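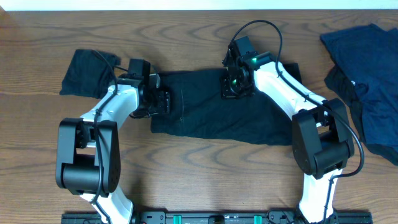
# 22 December 2025

Took the day off work to go and look at somebody else's laundry. Suleiman Sani had been on at me since the summer to come to the Tomen open day, and I had run out of excuses, so I got the bus out to Gistberg in the drizzle and was given a sticky badge with my surname spelt wrong on it. Coffee free, biscuits good, heating off.

The big draw was the folding table. Two white arms, black at the joints, working on a long dark piece of cloth with more dark cloth waiting on either side. I don't know who chose the colours. Navy on navy on something nearly black, and they wonder why people at the back were asking which bit was which. I got a place near the front by standing still while a school party was called away to lunch.

Suleiman did the talking. He is very good at it, much better than he was at the Cabrera show, where he read from his phone. The software is called Cuveo and it has been shown 2,573 folds, every one of them done first by a person working the arms by hand. I asked who the person was. He said mostly him. He has a flat in which, to my certain knowledge, nothing has ever been folded.

It is slow. A man beside me timed one go at 90 seconds and told everyone so, twice. I said I take longer than that over a fitted sheet and usually give up and roll it into a ball, and he moved a bit further along the rail. But I did like watching it. The arms come down so carefully, like someone trying to get a blanket off a sleeping dog, and then there is a long pause in which you find yourself leaning forward and holding your breath over a bit of cloth.

There was also a close view from down at the gripper, all orange wood and big grey hills of material, and I liked that best of all.

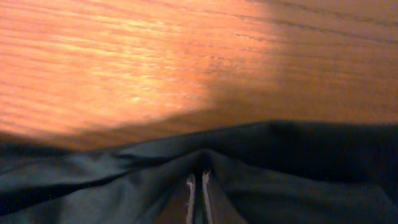
I could have stood there most of the afternoon, but a woman with a lanyard wanted us through to the next room for the talk. Around 70 chairs and perhaps half of them taken. The talk had a great many arrows in it. The word "journey" came up in the first minute and I'm afraid I spent the rest of it working out whether I'd left the back door unlocked (I had).

Questions at the end. A boy of nine or ten asked if it could do socks. Suleiman said socks were being looked at for February, in the voice my dentist uses. Someone else asked what it would cost, and got a long and friendly reply with no number in it.

Bus home late, then full of people with wrapping paper. Still no present for Mum. Came in to find the clean washing where I left it on Saturday, on the chair, and moved it to the bed, and then at bedtime moved it back to the chair.

Must return S.'s umbrella — the green one, which I have now had for 2 years.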